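Ticket: Arm 1 protective stop when reaching into steamer basket
Site: Jarkthorpe, tabletop cell
Project: Skesov (small object pick and place)
Opened: 2025-02-02
Priority: medium
Status: closed, with one follow-up open

Summary

The arm goes into a protective stop during the descent into the basket. The pendant gives a force limit message and the program halts with the fingers inside the basket. The task is to pick a small white piece off the basket floor and put it on the plate. The same program ran all through October without this fault.

No one was hurt and nothing was broken. The basket floor is plastic and flexes a little, which is probably why the fingertips survived.

How often

Over the first 30 cycles we logged 6 stops. All of them came on the last part of the descent, never on the approach and never on the way out. The place move onto the plate did not fault at all. Restarting the program without touching anything sometimes gave a clean run and sometimes gave another stop in the same spot.

First checks

Payload and tool center point were compared with the saved installation file. Both matched. The gripper was opened and closed by hand from the pendant and moved freely over its full stroke. Finger screws were tight. The gripper cable had slack at every waypoint in the program, so it was ruled out as a source of side load.

Next we looked at the view from the wrist camera. The basket position comes from that camera, and the blue tape lines are what we use to check it. With the table clear under the camera, the program drives to a tape crossing and the operator compares where the crossing lands with the saved value.

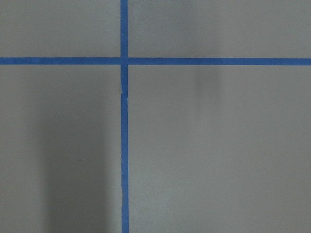 Can the arm be left powered while someone moves the basket?
Only in a full stop with the program halted and the pendant in your hand. A paused program can resume from the other pendant, so pause is not enough for reaching into the cell.

The crossing check came back off in one direction. It was a small error, but it was the same each time we ran it, so we stopped suspecting noise. A repeatable offset usually means something has moved and stayed moved. At this point the candidates were the camera bracket, the table, the tape and the saved calibration.

The tape was the easy one to rule out. We measured from the base mounting plate to the crossing with a steel rule and got the number in the setup sheet. The table feet had not shifted either. That left the bracket or the calibration.

Reproducing the fault

We put the basket and plate back in their usual places and ran at reduced speed, with one person seated at the desk near the pendants. Nothing was changed in the program. The purpose was to see which finger touched first and at what height. 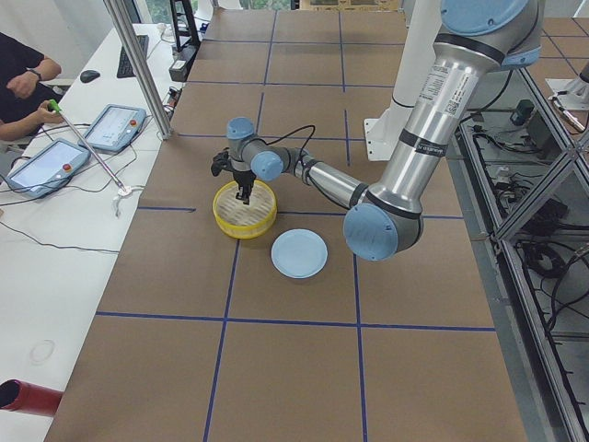 Findings

1. The fingers were coming down off center from the target. When the piece lay flat in the middle of the floor there was enough clearance and the pick worked. When it lay at a tilt, one fingertip landed on top of it and pushed.

2. The descent height was taken from a flat table with no allowance for the basket floor. Someone had typed the basket allowance into the old program by hand, and that line was lost when the program was copied over from the Estham cell. This one took the longest to find.

3. The force limit itself was fine. Raising it would have hidden the fault, and we would ask the next shift not to try that.

Finding 2 explains why the stops were not constant. With the height too low, the fingers press on the slots every cycle. Whether that trips the limit depends on where exactly they land, and the offset from finding 1 moved that around depending on how the wrist was turned.

We then went back to how the piece is set down before each cycle. The work instruction says only "in the basket." It does not say which way the piece should face or how far from the wall it should be. 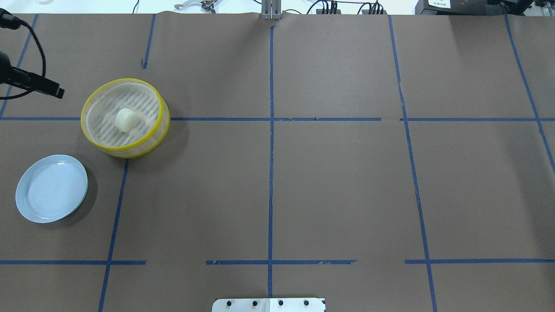
So part of the spread in our results came from us. For the rest of the testing we used the same spot near the middle and checked it before each run. We also wrote down the piece's angle, which should have been in the log from the start.

Corrective actions

The camera bracket was the cause of the offset. Of the bolts holding it, 2 had backed out far enough to let the bracket rotate under its own weight. They were removed, cleaned, refitted with thread locker and tightened to the value in the Maksymiv bracket sheet. The wrist camera was recalibrated after that, and the tape crossing check came back within tolerance.

The basket allowance went back in as a named variable at the top of the program, so it will not get lost in a copy again. The descent is now split in two: a normal move to just above the rim, then a slow move to pick height with contact detection on. If contact comes early, the arm backs out along the same line and the program reports a missed pick. It no longer sits there with the fingers in the basket.

We also tested the recovery on purpose, by raising the expected floor height and letting the contact detection decide. 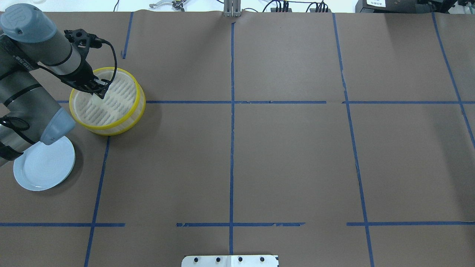
Recovery worked from every start angle we gave it. Cycle time went up by nearly 2 seconds, all of it in the slow part of the descent. The project can live with that for now.

If you get this stop again, do the following before restarting:

Press the emergency stop if anyone is going to reach in.
Do not jog sideways while the fingers are below the rim. Jog straight up first.
Look at the fingertips and the slots for damage.
Run the tape crossing check and write the result in the log, even if it passes.

Open follow-up: the Estham cell uses the same bracket and its bolts have not been checked. A separate ticket has been raised there — this one can stay closed unless the stop comes back.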